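How to clean marks from a white desk

A white desk shows every small mark. I use this way at home on a matte top, and it takes about 19 minutes.

1. Take everything off the desk. Fold two soft cloths and keep them near your hand.
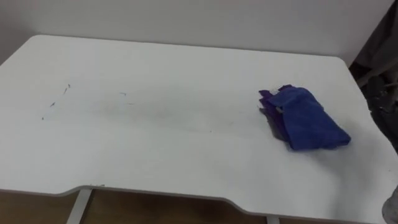
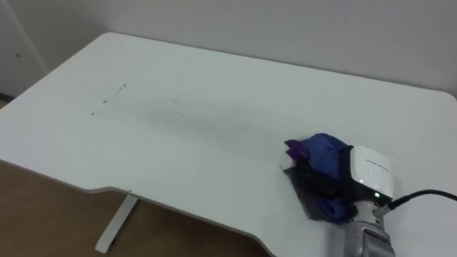 2. Make one cloth damp with warm water and a drop of soap. Rub the dark spots gently, in small circles.

3. Wipe the gray streaks toward the front edge, then dry with the second cloth.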